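How do you pick the best hand for a robot?

Try picking up a sock with two rulers. Go on, have a go! Now try it with two sponges. Which was easier?

That is the sort of puzzle Kavitha Iyengar and Saranya Rajan work on all day long. They test grippers, the parts of a robot that do the holding. A gripper can have two fingers, or three, or even a sucker like an octopus!

At the moment they are comparing two kinds of finger. The Catix finger is smooth and stiff. The Gollport finger is bendy, with ridges on the inside like the sole of a trainer. Both have to do the same jobs: lift an egg, pull a tissue out of a box, turn a page and fold a blanket.

You might guess that the egg is the hardest. It isn't! An egg keeps its shape, so once you know how gently to squeeze, you can do it again and again. Smooth fingers managed 60 eggs in a row without a crack (the bendy ones broke two, and Saranya had to mop up).

Cloth is much trickier. A blanket changes shape every time you touch it. Grab too much and you pick up all the layers together. Grab too little and it slides away. Ridges help here, as they catch on the fluff. In 600 tries at pinching one layer of fleece, the ridged fingers dropped it 187 times. The smooth ones dropped it far more often!

So how does a robot learn to fold? A person shows it! You hold a gripper in each hand, with a camera looking over the fingers, and do the job yourself. The camera records what the gripper would see, and a computer studies it later.
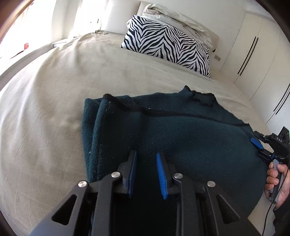 Folding this way feels very odd at first. You have no fingertips to feel with, so you have to watch closely and go slowly. Kavitha says her first blanket looked like a squashed pancake. By September she hopes to have 3,660 recordings, with beds, sofas and tables all mixed in, so the robot doesn't get muddled in a new room.

Try it at home: take a pair of kitchen tongs in each hand and fold a tea towel in half. Then wrap elastic bands round the ends of the tongs and fold it again. Did the extra grip help?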